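**Household sundries store, shelving and location work: progress report to the grant holder, January**

Prepared by Glenys Ellwood for Signe Bisgaard, Bidivico. Copied to Ilham Sutanto.

## 1. Period and scope

This report covers work on the small-goods shelving at the Wuisan store. The work falls under the second part of the grant: re-sorting of mixed stock, checking of location codes and replacement of damaged shelf labels. Racking for bulk goods is reported separately by Ha-neul Hwang and is not discussed except where the two overlap.

The agreed target for the period was 300 locations checked. The number completed is 273. The shortfall falls entirely in the D1 run, for the reasons in section 4.

## 2. Method

Each location is checked against the stock list held in Gurov, the store's stock system. The checker reads the code on the shelf edge, opens the matching entry and compares the goods with the listed lines. Items are taken up one at a time and their printed face read before they are put back or moved. Goods which do not belong to the location go into a transfer crate with a slip giving the code they came from.

Three outcomes are recorded:

- **Match.** Goods and list agree. No action.
- **Mixed.** Goods from more than one category share the location. Listed for re-sorting.
- **Label fault.** The code or barcode is missing, damaged or doubtful. Listed for relabelling, whatever the state of the goods.

A location may be entered as both mixed and label fault. It is then counted once in the total.

Packaging in a language the checker does not read is matched by pack design and by the number printed on the front. This works well enough for dental goods and poorly for shoe care, where several packs share nearly the same artwork. Qistina Sembiring has started a sheet of reference prints for the shoe-care lines, to be kept in the front of the D1 folder.

## 3. Dental and personal care

Floss picks were stocked under two list entries that differed only in the pack count. The entries have been merged under one product line with the count held as a separate field. The boxed picks and the bagged picks remain separate lines, as they are ordered from different suppliers. 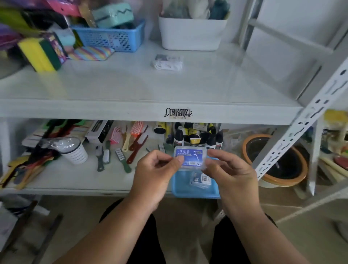
*Boxed floss picks, pack marked 50, at the D1 shelving. A further box is in the blue tray.*

The location is a fair sample of the D1 run. Floss picks share the shelving with hairbrushes, long-handled brushes, a scouring sponge and fabric items. It is entered as mixed. Under the revised layout, personal care keeps a location of its own and anything used for cleaning moves out.

Trays and baskets have been useful for small packs, which otherwise slide behind larger goods. We propose to standardise on shallow trays for boxed dental goods and to keep mesh baskets for odd shapes. The budget line for containers is sufficient for this change. No extra money is asked for.

Paddle hairbrushes are to be held with combs. They had been entered with household brushes under a single heading, "brushes", which is the root of much of the mixing in this run. The heading has been closed in Gurov and replaced by three:

1. Hair
2. Shoe and garment
3. Scrubbing and general cleaning

Existing records under the old heading stay readable but cannot take new stock. Ilham has asked that they be kept until the end of the grant so that earlier counts can be traced.

## 4. Brushes, shoe care and the D1 labels

The D1 run has taken longer than planned. Two problems are involved, and they need to be kept apart.

The first is the goods. Brushes do not stack, and unless they are held upright or in a tray they spread across the full depth of the shelf. Shoe polish and brushes were placed together on purpose, as they are picked together, and that arrangement should stay. What it lacks is any division between shoe brushes and the rest. Handle colour has been used by some pickers as a guide to type. It is not a reliable one and is not to be used in the new layout.

The second is the labels. The barcode above this location has been scribbled over in black marker, while the printed code beneath it, D1-1-2 2, can still be read. The store's record does not say when a barcode was withdrawn or by whom, so a marked-over barcode could mean that the location was retired, that the label was wrong, or nothing at all. The written rule is now as follows: a barcode is never struck out by hand. If it is to be withdrawn, the label is removed and the location closed in Gurov on the same shift.

There is also some variation in how the codes are set out, chiefly in the use of hyphens and spaces before the last figure. Gurov treats the two forms as different locations when they are typed in. Ha-neul has confirmed that the same fault occurs in bulk racking. The form with hyphens throughout has been adopted for both, and a search rule now accepts the older form and returns the newer.

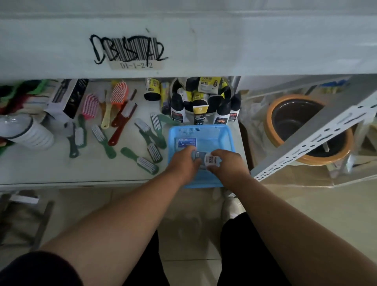

## 5. Relabelling

Replacement labels have been ordered from Flonska on the same stock as those used in the A and B runs. The adhesive holds on painted metal and comes away without residue if warmed first. Shelf fronts are to be wiped down and dried before fitting. Old marker on the panel itself will be removed where it comes off with ordinary cleaner; where it does not, the new label will be placed over it if it fits and beside it if it does not.

The order of work for each location is:

1. Close the location to picking.
2. Clear the goods to a crate and clean the shelf.
3. Remove the old barcode and code label.
4. Fit the new label, centred on the front panel, code below barcode.
5. Scan the new label and check that the right entry opens.
6. Return only the goods listed for the location.
7. Reopen to picking.

Step 5 was left out on part of the B run last year and caused a good deal of rework. It must be initialled on the sheet by a second person.

## 6. Spending

Spending on labels and containers is within the approved lines. Staff time is over plan on D1 and under plan on A and B. The net position is level, and no movement between budget lines is requested this period. Receipts are held by Ilham and can be sent on request.

## 7. Risks

**Return of mixing.** Without dividers, the brush locations are likely to drift back to their former state. Low dividers are on trial in the B run – the first set was too short and has been replaced.

**Label supply.** Flonska quotes a longer lead time for the narrow label. If it slips further, the standard width can be used, though it overlaps the edge of the panel on some units.

**Duplicate entries.** The merge of floss-pick lines showed that similar duplicates may exist in cotton goods and sponges. A search has been run and the results are with Qistina for checking. Any merge will be held back until the stock in question has been seen on the shelf.

## 8. Work for the next period

- Complete the outstanding D1 locations and bring the total to the agreed 300.
- Fit new labels across D1 and withdraw all struck-out barcodes.
- Move cleaning goods out of the personal-care locations.
- Issue the shoe-care reference sheet.
- Agree the divider height with Ha-neul so that a single size can be ordered for both areas.

A decision is needed from Bidivico on one point. The grant terms refer to "locations as listed at the start of the award". Some D1 locations may prove to have been retired before that date. We ask whether these should be counted as checked once closed in Gurov, or struck from the total. Until we hear otherwise they are being counted as checked and listed separately in the annex.

G. Ellwood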